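Redoing the paperwork drawer this month. It has been on my list since October. Posting as I go so I actually finish.

The drawer holds everything from the last apartment plus everything from this one. Leases, car stuff, dental bills, manuals for appliances we no longer own. No order at all.

First step was one big pile on the table and a recycling bag next to it. Anything that came with a newer version went straight in the bag. The Prokell dryer manual went too. We sold that dryer.

Margareta Bratu asked what I'm using. Plain folders from Jostora and a desk sorter to stand them up in. Nothing fancy. I tried the Flaveck hanging kind before and the hooks kept slipping off the rail.

Categories so far: home, car, medical, taxes, pets. I had "misc" for a while and took it out – everything was ending up in misc.

Counted the sheets for the shredder because I was curious. 41 from the medical pile alone, mostly duplicate statements.

Taxes get two folders, one for the current year and one for everything older. Melati Sumampouw says to scan the old ones. Maybe later. The scanner is in a box.

Working on the loose pages now. I put each one behind its folder first and only tuck it in once I'm sure of the category. Saves pulling things back out. 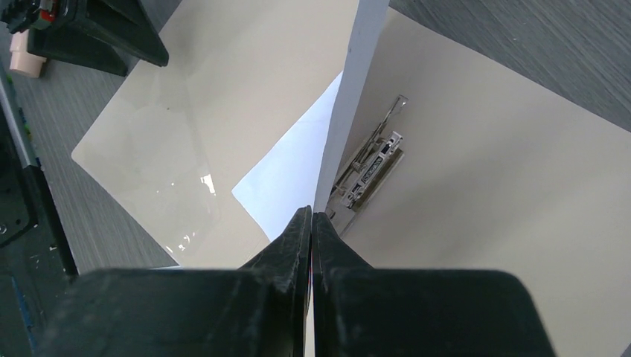 White sheet between the cream one and the upright panel. Beige on the other side.

Still to do: labels. I have a pack of 400, so I won't run out. Going with handwriting, since the label maker needs a tape I can't find in stores here.

The warranty cards are going in an envelope at the back of the home folder. The Ramalho one for the kettle is good for two more years, so that stays on top.

Stopping for lunch. Pets and car after that.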